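4.3 Recording grasp examples with the wrist camera 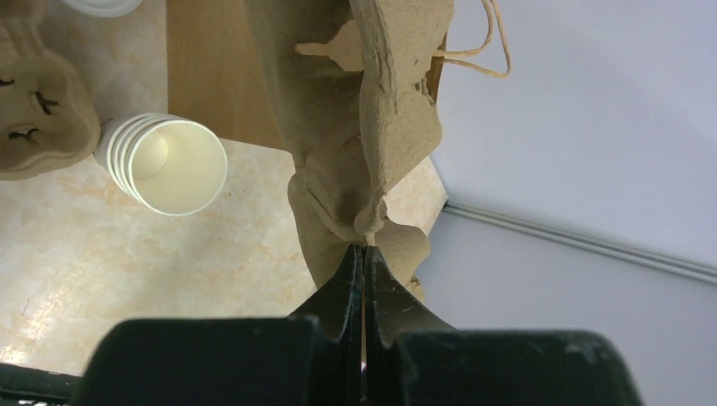

Figure 17. Wrist camera view with both fingertips closed on a molded-pulp carrier.

Follow this section each time you record examples for the Cledier gripper. You need a homed arm, a calibrated wrist camera, and a project open in Zatard. If the camera has been removed or bumped, go back to section 4.2 first.

Set up the counter

1. Place the items for the task within reach of the arm. For the cup and carrier task, use paper cups and molded-pulp carriers.
2. Lay the cups on their side in some episodes and stand them up in others.
3. Leave ordinary clutter where it is. The Estrella model is trained on real counters and does poorly if every example is tidy.
4. Check the live view. Both fingertips must be visible when the gripper is closed.

Note: Worn, bent or torn carriers are allowed. Tag them "deformed" in the item list so they can be sorted later.

Record an episode

5. Press Record and wait for the tone. Keep the arm still until you hear it.
6. Guide the gripper toward the item at a steady speed. Open the fingers before you reach it.
7. Close on a thin edge of the carrier. Stop closing when the tips meet the material.
8. Hold for 600 ms, then lift.
9. Set the item down, open the fingers, and back away before you press Stop.
10. Mark the episode Good, Failed or Discard. Keep failed grasps - they are used in training. Discard is only for recording faults such as a frozen view or a dropped connection.

Move the items between episodes. A full set for one task is 200 episodes marked Good, and they should not all start from the same arm position.

CAUTION: Keep hands out of the work area while the Record light is on. The arm may move without warning if the hand controller loses its signal.

CAUTION: Keep string and twine away from the fingers and the wrist joint. If any gets caught, press the stop button before you pull it free.

If the episode will not save

Error 842 means the camera and joint logs do not line up in time. Discard the episode, restart the recorder, and try again. If the error comes back, send the log folder to Jaime Barreto at the Lernoncombe office. Do not rename the files.

Section revised March 10, 2020. For uploading finished sets, go to section 4.4.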